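Venora Tromholm 30 Ice Axe

General mountaineering axe for glacier travel and moderate snow slopes. The head is forged steel with a positive clearance pick. The shaft is aluminum alloy, straight through the lower section and slightly bent below the head.

Length: 69 cm
Pick: replaceable, 2 bolts
Spike: stainless steel, riveted 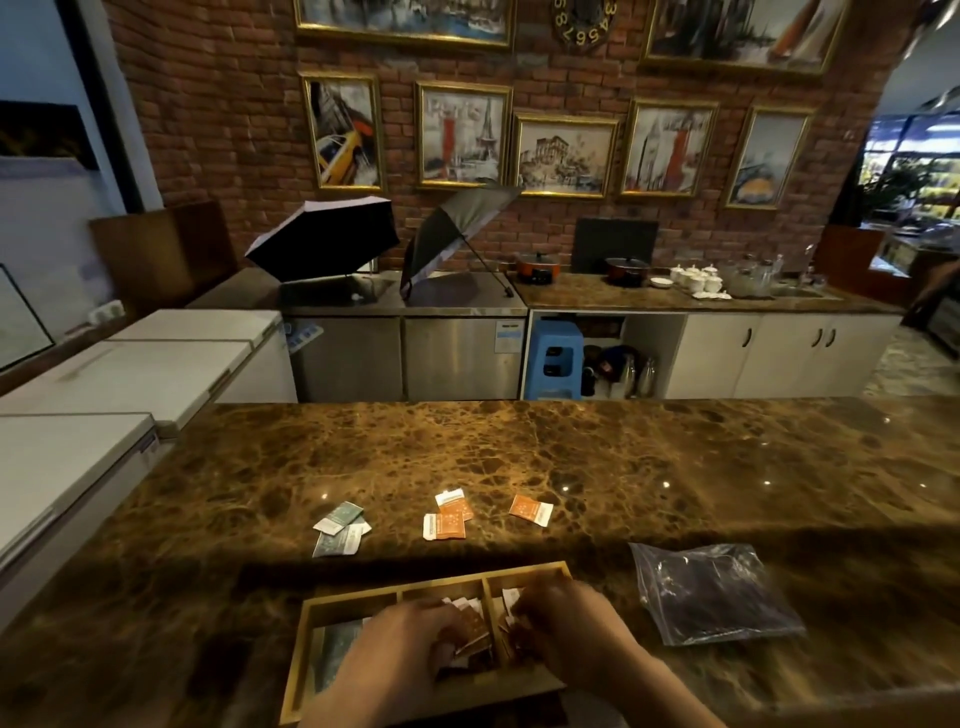

The adze is wide enough for cutting steps and clearing a tent platform. Pick bolts take the Dromell 19 wrench, sold separately. Check both bolts before each trip and retighten if the head shows any play.

Leash and spike cover are included. The leash slides on the shaft and stops at the lower ring. It is not rated for holding a fall. 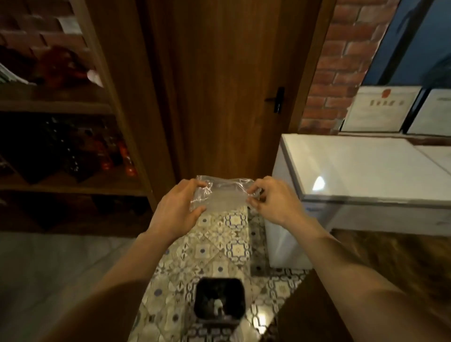

Sharpen the pick by hand with a flat file. Do not use a bench grinder; heat softens the edge. Dry the axe before storage and wipe the head with light oil.

Replacement picks fit the Tromholm 30 and the older Thaweesak model. Not compatible with Venora technical tools.

Ships in January.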